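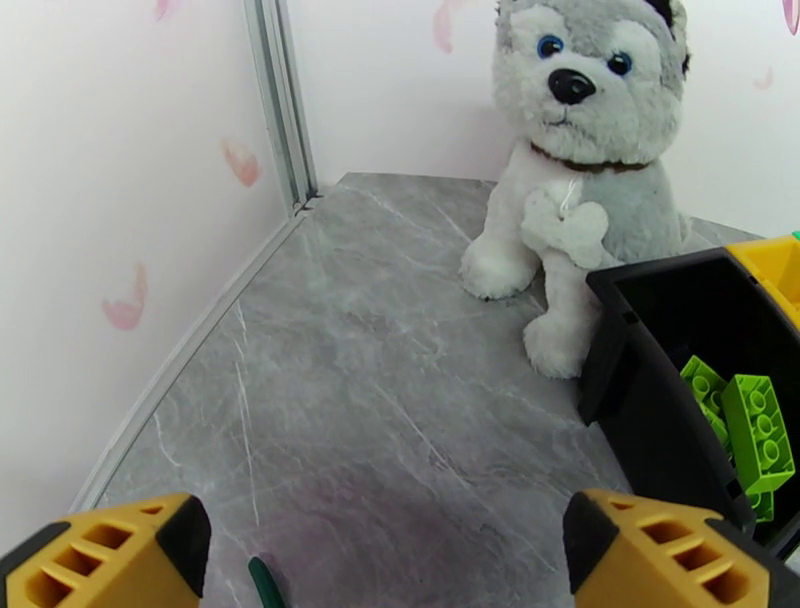 Plush husky with a small white bone

How to write a short page about a town

These steps cover a basic page about a town or small city, of the kind found in a simple reference site. The sample town is Jarnville. A page of this type needs over 200 words and at least two sources.

Step 1. Check the name
Search the site for the name before you start. If another place has the same name, put a note on the first line that sends readers to the other page. Jarnville is both a town and a district, so the note reads: "This page is about the town. For the district, see Jarnville (district)."

Step 2. Write the first sentence
State what the place is and where it is. Leave history for later.
"Jarnville is a town on the Vainio River, in the north of Flastositz."
Use "town," "city" or "village" as the local government uses it. Do not decide by size.

Step 3. Add the population
Give the number, the year and the source. Use the last full count. If only an estimate exists, say so.
"At the last count, 3,571 people lived in Jarnville."
Do not round a counted figure. Check that the number is for the town and not the district – the two are often printed in the same table, and the district row usually comes first.

Step 4. Write the history in date order
Start with the earliest settlement that a source supports. One or two sentences per period is enough. Short sentences are easier to translate.
"People first settled near the river crossing. The town grew when the road to Eltumcombe was built. By then it had 2,000 people."
Where sources disagree on a date, give both and name each source. Leave out stories about how the town got its name unless a printed source has them.

Step 5. Describe the location
Name the nearest larger place and give the distance by road.
"Eltumcombe is 14 miles to the south."
Mention rivers, hills or coast only if they touch the town limits.

Step 6. Add climate, if you have figures
Use monthly averages from a weather station. Name the station if it is outside the town. For a place north of the equator, February is often listed as the coldest month, but check the table and do not assume.

Step 7. Read it through
Look for words such as "famous," "beautiful" and "recently." Remove the first two. Replace the third with a year.

Step 8. Add sources and save
Put each source directly after the sentence it supports. Add the page to the list of towns in Flastositz, then save.

Last changed: 02/10/2019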